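23.11.09

So, Montag, und ich hab endlich die Rasierschaum-Charge von Freitag aufgemacht. 2795 heißt sie im Heft, bitte nicht mit der alten aus dem August verwechseln, die war die mit dem Gumutton-Verdicker und stand nach zwei Tagen wie Pudding im Tiegel. Diesmal ist sie schön cremig — ich war echt überrascht! pH hab ich zweimal gemessen, beide Male 5,4, damit kann man leben (für Achsel und Bikinizone will ich auf keinen Fall höher).

Rührwerk lief auf 900, beim Einarbeiten der Ölphase kurz runter, sonst schlägt man zu viel Luft rein. Allantoin diesmal von Allden, löst sich besser als das Zeug aus Usten, riecht aber komisch. Siebe Lambrechts meint, das verfliegt. Na, mal sehen.

Der Halbseitentest am Unterarm läuft mit 16 Leuten, links mit Schaum, rechts nur Wasser und Klinge. Rötung bitte immer nach zehn Minuten eintragen und nicht erst nach dem Mittagessen!! Bogen 207 ist unleserlich, wer war das? 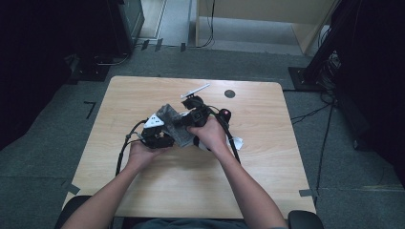

Ach ja, und die Klingen gehen zur Neige, ich bestell morgen in Au nach. Wer noch Tiegel braucht, schreibt's auf den Zettel am Kühlschrank.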